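Chapter 6
Gathering Examples for Contact Tasks

A policy that inserts connectors learns from recorded attempts. This chapter covers how those attempts are planned, labeled and stored. The running case is the Presora set, recorded at Olelthorpe with a network switch in an open rack.

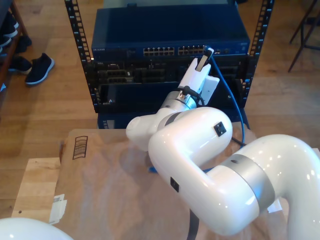
Figure 6.1. Ethernet plug held at the port area of the switch.

The set holds 2727 episodes. Of these, 911 include a regrasp – a release and a second pickup of the same plug – and are stored under their own label. Wrist hardware must stay the same within a batch, and any change to it starts a new one. 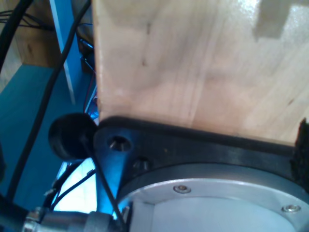
Karpenko objects that a fixed setup teaches the policy one wrist and one rack, and would change both every 200 episodes. Section 6.4 tests that proposal.

Start positions are drawn before the session from a written list. Operators left to choose tend to repeat the easy ones, and the resulting data is narrow in ways that a count of episodes does not show.
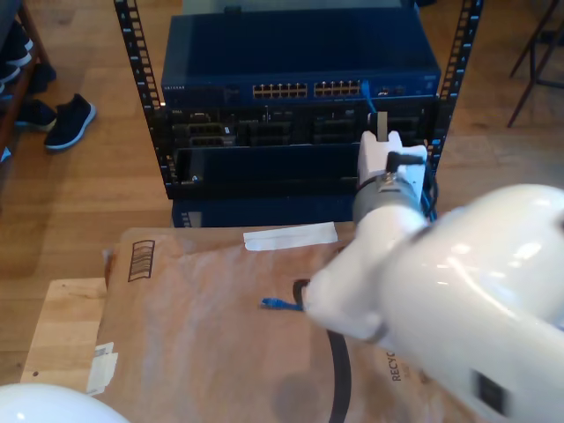
Should failed attempts be kept? Keep them, with the failure labeled, unless the recording itself is damaged.

An episode begins with the first commanded motion and ends when the operator marks it closed. The Breta format used in the exercises stores both times, along with joint angles and gripper state.

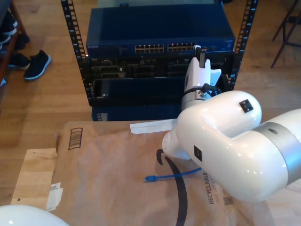 6.1 Choosing the Unit of Data

We define an episode as one attempt at one goal. A session is a run of episodes under one setup, limited here to 300.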